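Fladley House bedrooms and linen: progress report to the Marchetti Fund 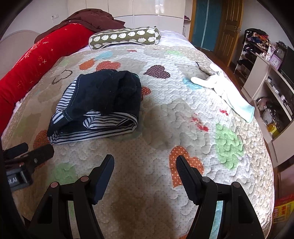
Page last changed: 25/02/2024 by Otis Bellamy

Second report on the bedrooms and linen grant. Sorry it's short on polish, wanted it up before the next payment is due. Headings are the ones on your form, in your order, apart from storage which you haven't got a box for so I've put it after bedding.

Where we are overall

Upstairs nearly done. Downstairs bedrooms started, not finished. Laundry room working but not pretty. Clothes store is the bit that's behind, see further down. Money is fine except for the drying line, also further down.

In the first report (December) we said all the beds would be made up with the new covers by now. They are upstairs. Downstairs is waiting on mattresses, not covers. The covers are sitting in the cupboard on the landing, bagged and labelled.

Bedding

The quilted covers have gone down very well. Families had asked for something that didn't look like a hospital and I think we've got there. Beige and cream background, wavy stitching so it puffs up a bit, and hearts on it in orange and brown, some with dots, plus patches of pale green and light blue. You can see the sort of thing at the top of the page. Soft colours on purpose, the old ones were bright red and showed every bit of fluff.

We have 13 of them. Bought from the Gremton warehouse sale which is why the price per cover came in under what we put in the bid. Washed all of them before use, cool wash, line dried where we could. Colour held. One had a seam go along the short side, mended by hand, back in use. Two of the appliqué hearts on another one lifted at the edge after the second wash and we've stitched those down as well. Will keep an eye on it. If more go we'll ask Gremton what they say about it, the receipt is in the file.

Things we learned:

Don't overfill the machine. One cover per wash and nothing else in. Two will go in if you shove but they come out with the filling all pushed up one end and you spend ages getting it flat again.

Shake out straight away. Left in a heap they keep the creases and the quilting looks sad for days.

Light covers want a sheet over them when anybody is sorting clothes on the bed. Dark stuff sheds.

Pillowcases still a muddle. We have plenty but they don't match and a lot are thin. Not in the grant, mentioning it in case there's ever anything left over. Same for mattress protectors in the small sizes.

Sheets are done. Fitted ones all replaced, old ones cut up for rags or passed on to the animal place at Novville who were glad of them.

Storage

Landing cupboard: emptied, painted, new shelves in. Shelves are deeper than the old ones so a folded cover fits without hanging over the front. Top shelf is too high for me without the step. Step now lives in the cupboard.

Downstairs cupboard: emptied. Not painted. There's a damp mark on the back wall which we want looked at before we put clean linen against it. Landlord has been told, and told again. I'll put the outcome in the next report. Untill then downstairs linen is going up and down the stairs in bags, which is a pain but it works.

Labels: everything on the shelves has a label on the shelf edge, not on the bag. We tried labels on bags and they came off or ended up on the wrong bag. Size and type only. No names.

Clothes sorting

This is part two of the grant, the emergency clothes for families who turn up without much. It works like this now. Donated things come in at the back door, get washed, get sorted on whichever bed is free upstairs, then folded or rolled and put away by size. We did try sorting on the kitchen table but people need to eat.

Rolling is new. Shorts and trousers roll up nicely and take far less drawer than folding flat. Tops we still fold. Lined things are the awkward ones. Navy with a stripy lining is a good example, rolls up thick and the lining wants to come out at the waist and the bottom. Fine in a drawer, but you can't get as many in as you'd think from the plan I drew. So the drawer plan in the bid was a bit hopeful. We now give bottoms two drawers per size and tops one and a half, the half being shared with the next size up. Sounds daft, works ok.

Since the last report 658 items have been through the sorting. That's from the tally book, it counts a pair of socks as one item and pyjamas as two if they come apart. It doesn't include shoes. Shoes were never in the bid but people bring them anyway and we don't turn them down.

About 8 bags went on to the textile bank as not good enough. Mostly bobbled jumpers and school shirts gone grey. We've changed the wording on the donation notice to say "would you put your own child in it" and it has helped, I think, though early days.

Gaps at the moment: boys' trousers in the middle sizes, plain vests, anything waterproof. Far too many baby things in the newborn size, as ever. If any of your other projects want newborn please say, they can have as much as they can carry.

What's behind: the list. We said we'd have a proper stock list by size that anyone on shift could look at. We have the tally book and we have labelled drawers but nothing that joins the two up. I started one and it was out of date by the time I'd finished it. New idea is a card on each drawer with low / ok / full on it and a peg you move. Someone checks the pegs when the washing is put away. Trying that upstairs first. If it's still being kept up by the time of the next report we'll call that the list and stop pretending there'll be a spreadsheet.

Laundry room

Both machines in. Dryer vented properly now, through the wall and not out of the window. Worktop fitted, sink still the old one. Floor wants doing but that was always coming out of our own money and it can wait.

Drying line in the yard not up. First quote was for two posts and a line, second visit they said the ground by the fence is rubble underneath and it needs a deeper footing. That puts it over. I don't want to pay for it without checking with you first. Options are: spend the saving on the covers on it, or go for a fold-out one fixed to the wall, cheaper but less line. I'd go for the first. The quilted covers are big and heavy when wet and I don't trust a wall bracket with them. Please let me know either way, it's the only thing I actually need an answer on.

Rooms

Upstairs: painted, curtains up, beds made, bedside lamps in. One lamp has a loose switch and has been taken out until it's looked at. Curtains in the back room are a touch short. Bought to the measurements so either I measured wrong or they've shrunk. Will let the hem down.

Downstairs: painted, no curtains, bed frames up, mattresses on order. Supplier has moved the delivery and then moved it back again. The new date falls inside this grant period so I haven't asked for an extension. Will if it slips.

What families said

You asked for this in their own words. Collected on slips in the hall, no names.

"Nice to have a bed that looks like home."

"My daughter has picked which heart is hers."

"Warm. Could do with a second pillow."

"Please can the lamp be less bright." (Changed the bulbs.)

"Drawers stick." (They do. Candle wax on the runners, better now.)

"Thankyou for the pyjamas."

People's time

Two of us on linen each shift where we can, often it's one. Sorting clothes takes longer than I allowed for in the bid, nearer a full afternoon than a couple of hours when a big donation comes in. Haven't costed this as it's inside existing hours but you should know it's there. If you're funding anybody else to do the same I'd tell them to double whatever they've put down.

Money

Full sheet goes separately by email with the receipts. Short version. Bedding under. Storage on budget, paint a bit over and shelves a bit under. Laundry room on budget without the line, over with it. Clothes store hardly touched, most of that is for drawers downstairs and we can't put those in till the damp is sorted.

Nothing has been spent on anything not in the bid, apart from the step, and I've taken that from petty cash.

Next

Mattresses in and downstairs beds made up. Curtains downstairs. Damp answer from landlord, then paint the cupboard, then the drawers. Pegs and cards upstairs. Drying line as soon as you've said which one.

If you want to come and see it, mornings are better, the bedrooms are usually free then and the machines are going so you'd get to hear the dryer as well. Parking is on the road, not in the yard, the skip's still there.

Otis Bellamy
Fladley House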